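Teaching two hands to share a board

Posted August 11, 2019

The assembly group at Vumau works on a narrow problem: getting a two-armed robot with fingered hands to put small parts where they belong. Its latest result concerns how much practice the robot needs before it can move to a part it has not handled. We spoke with the group's lead engineer about the method.

The work is done on a flat board fitted with plates and cutouts. "People expect a complicated setup," the engineer said. "Pegs, cylinders, a few plates with slots and holes. The tolerances are tight enough that a bad grasp shows up at once."
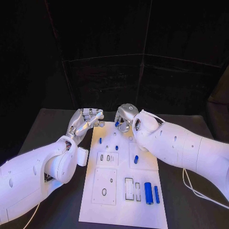
Training starts with recorded motions performed by an operator. The group collected 3000 of them, then deliberately threw most away. The final policy, called Ziltlow, was trained on 476. "We kept the recordings where the operator corrected a mistake," the engineer said. "A clean run tells the model very little about what to do when the peg tilts in the fingers. For that you need a tilted peg."

Selection was automatic. A script compared the commanded and measured finger positions and marked any recording in which the two separated and then came back together. The engineer said an earlier version of the script also picked up runs in which the operator had simply paused, and that cleaning those out took most of May.

The second part of the method concerns the arms. Each arm has its own controller, and the two exchange only a short message stating which region of the board each one intends to enter. One arm waits if the regions overlap. "We tried a single controller for both. It was slower to train and it froze more often. I would not claim that holds for every task."

The group ran 100 trials on parts left out of training. Thirteen failed. Most of the failures came at the grasp, before the part was near its target.

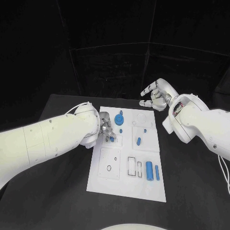

A blue part held in the left hand over the slotted plate, with the right hand raised above the board.

Asked about the grasp failures, the engineer pointed to the fingertips. "The thumb closes early on narrow parts. The part rotates, and after that the arm is solving the wrong problem." A revised closing sequence is being tested on Figueiredo, the group's simulator, but has not been run on hardware.

The recordings and the selection script will be released through the Fasley archive once the file format is settled. The controller code will follow separately.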